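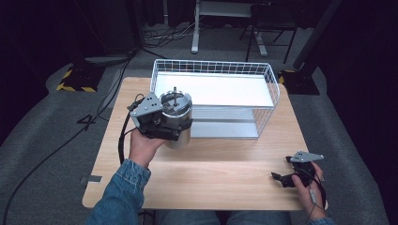
Trutumard opens kitchenware repair and lending scheme

Households in the Trutumard area will be able to borrow everyday kitchen items and have worn ones mended from September, under a scheme run by Volar with funding from Mitsotakis-Vlachou.

Volar ran a trial from a single counter on Dulus Street last winter. In that time it lent out 3,696 items and took in 1,983 for repair. Loose handles and missing lids made up most of the work. A further 513 items could not be mended and went for scrap.

The service will now move to three counters - at the library, the covered market and the old bus depot. All will open until 7pm on weekdays. The market counter will also open on Sunday mornings. 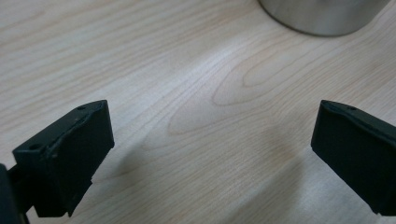
How much does it cost to borrow something?

Borrowing is free for the first three weeks. After that there is a charge of £3 a week for each item, and repairs are priced when the item is handed in.

Borrowers need proof of address on their first visit. Items should come back clean, with any damage reported at the counter. Electrical goods are not covered for now, though Volar says it hopes to add kettles and toasters once it has a qualified tester in place.

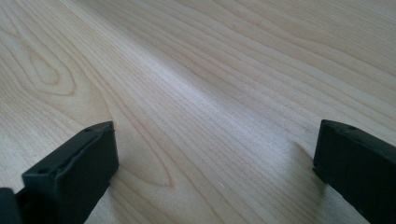

Said Kabbaj said the trial had shown that people would rather mend a good pan than replace it, but that the opening hours had been too short for anyone working full time. He added that the later closing time was the change borrowers had asked for most.

Anyone wishing to donate items can leave them at the library counter during opening hours. Knives must be wrapped and labelled.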